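From: Clodagh Hegarty
To: ritano-users
Date: February 22, 2018
Subject: Re: [ritano-users] two arms, one bin, planner keeps waiting

Liviu Surdu wrote:
> We run both arms from one Ritano planner process. Whenever a
> pick for one arm and a place for the other are queued together,
> the second arm stops short of the bin and sits there until the
> first has gone all the way home. Is that the lock on the shared
> region, or is it the collision checker? We are on the May
> release with the default settings.

It's the lock. The default settings treat the whole table as one shared region, so whichever arm asks first keeps everything until its motion is finished, including the trip home. The checker never gets a say.

We had the same thing on our sorting cell. The parts are small bones and purple pieces, and there's a pink bin on the table. Three views of it:
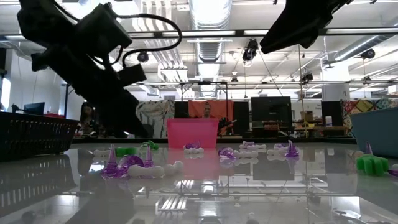
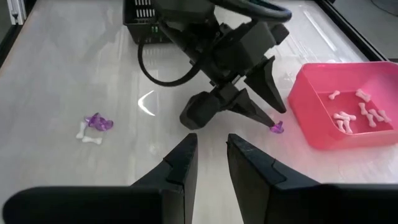
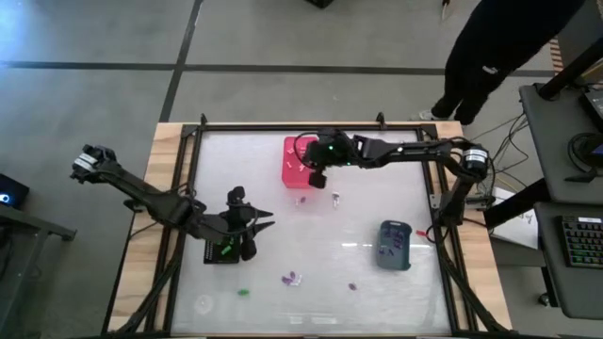
Steinar Thorlacius asked on the Tollent list whether it would be simpler to drop the lock and let the checker stop the arms when they get close. I tried that first and don't recommend it. The checker only looks at the path it was given at plan time. If the other arm's plan changes afterward, the first path is not checked again unless you turn on recheck_on_update, and with that on, planning got too slow for us to use.

What we run now is smaller regions with early release. In regions.cfg:

region bin_mouth
 owner any
 release on_exit
 margin_mm 2
region table_left
 owner left
 release on_exit
region table_right
 owner right
 release on_exit

The line that matters is release on_exit. The default is on_complete, and that is why your second arm waits for the first one to get home. With on_exit the lock is dropped once the gripper and forearm are both outside the region. Note that it tests the forearm too. If you leave the forearm link out of the model, the lock is released too early, and I would not run it that way.

Be careful with margin_mm. Two is fine on our setup, but only after we redid the calibration between the two arm bases. Before that I had it much higher, and the regions overlapped enough that we were back to one big lock.

I ran the same list of picks both ways. With the default settings it took 833 seconds. With the file above it took 528. There were 238 picks in the list, and most of the time saved was in waiting at the bin. I haven't tried it with a third region for handing parts from one arm to the other.

One more problem you may run into. The wrist camera picks up the other gripper, and our segmentation node sometimes reported a finger as a part. Colm Ó Flaithearta wrote a mask that projects the other arm's links into the wrist image and blanks them before segmentation runs. It needs joint states from both arms with matching time stamps. If your clocks drift, the mask lags behind the arm and you get the false parts back. Check that before you change any thresholds.

The mask is in the contrib folder under arm_mask. It builds against the May release, but you need to set the second arm's prefix by hand in the launch file.

If the second arm still waits after you change the regions, send me the planner log with lock tracing on. The lines I need start with "region acquire" and "region release".

Clodagh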